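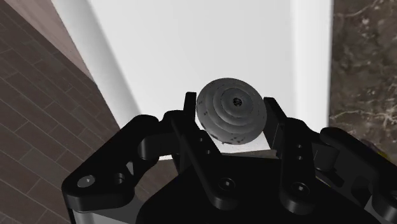 Womdale: a practice world for robot arms

Womdale is a computer program made by a firm called Corken. Schools and clubs can borrow it for 20 days. It contains a pretend kitchen and a pretend robot arm. Everything in it is drawn by the computer, so nothing can break.

How does the arm hold things?

The arm ends in a gripper. The gripper has two fingers, joined to a wide palm by small bars called links. When the links move, the fingers open or close. To pick up an object, a gripper needs one finger on each side of it.
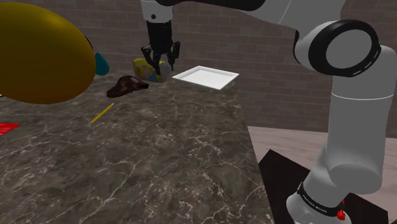 The Womdale arm over the worktop, with a white tray nearby.

What do you do?

You choose an object and plan the moves. The arm must reach it, close its fingers and lift. Round objects are harder to grip than boxes – a finger touches only a small part of a curve.

What comes with it?

The kit has 600 practice tasks and a printed guide by Fatima Jacobs. Each task can be played again from the start. Two people can share one computer and take turns.

Is it the same as a real robot?

No. Real objects can slip, bend or squash in ways a program may get wrong. Plans made in Womdale should be tested slowly on a real arm, with an adult present.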